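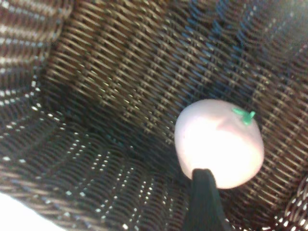
Wrist camera view inside the wicker basket, with one gripper finger against the underside of the toy fruit.

Penia Handling Project: Progress Report to Clarkgate
Period ending August
Prepared by Lerato Mkhize

Summary

Work in this period was slowed by a gripper fault that we first saw as dropped objects in the basket task and then traced to the force limit. Basket runs were stopped for 6 working days. They have restarted at reduced speed. The tabletop tasks were not affected and are on plan. We are asking for a change to one milestone date, set out at the end.

What went wrong

In the basket task the arm reaches into a woven basket, picks up a toy fruit and places it on a tray. During an afternoon session the arm closed on a fruit near the basket wall and kept pushing after contact. One finger went into the weave and caught. The arm then tried to lift with the finger still hooked, and the basket came up off the table with it. Naveen Dwivedi was at the station and pressed the stop button. He was standing outside the marked line and was not hurt. The basket fell back onto the table and one finger pad was torn.

The controller should have stopped the arm by itself. The contact limit was set at 40 newtons for the wrist, and the log shows that the limit was passed well before Naveen reached the button. No stop was issued.

Cause

We found two faults that had to happen together.

The first was in the Sturon controller settings. An update in the previous month had put the contact limit into "warn" mode on the basket profile only. In that mode the arm writes a line to the log and keeps moving. The other profiles were still in "stop" mode, and our weekly check only looked at the tabletop profile, so we missed it.

The second was in the grasp planner. The wrist camera has trouble with depth inside the basket. The wicker is dark and glossy, light comes through the gaps in the weave, and at close range much of the view is soft. Pale fruit under the lamp also washes out on the bright side. In these conditions the planner placed the wall farther away than it was and drove the fingers too deep.

We went back through the 1,060 basket runs logged since the update. The same warning appears in a number of them, mostly for fruit lying close to the wall. Earlier reports put those drops down to worn finger pads. That was wrong, and the drop figures in our last report should be read with this in mind.

What has been done

The contact limit is back in stop mode on every profile. Naveen tested it on each one by bringing the closed gripper down on a foam block, and the arm stopped every time.

The settings file is now compared with a saved copy at the start of each session. If anything differs, the arm will not power up.

The torn pad was replaced from stock. The wrist joint was inspected by Sirko under the service contract and no damage was reported.

Speed inside the basket has been cut by half until the planner work is finished.

The line on the floor has been moved back to allow for a basket being swung or dropped.

Still open

The depth error has not been fixed. Lerato is testing a second lamp angle and a larger margin at the walls. The margin helps but leaves some fruit out of reach, and we don't yet know how many positions we would lose. We also need an answer from Sturon on why the update changed one profile and left the others alone. Their support desk has the logs.

Effect on the plan

The milestone of 3,000 basket runs will not be met by the agreed date. Runs made while the limit was in warn mode will be kept but marked, and we do not propose to count them toward the total. We request that the milestone move to the end of the next reporting period. No extra money is requested. The pad came out of the spares budget.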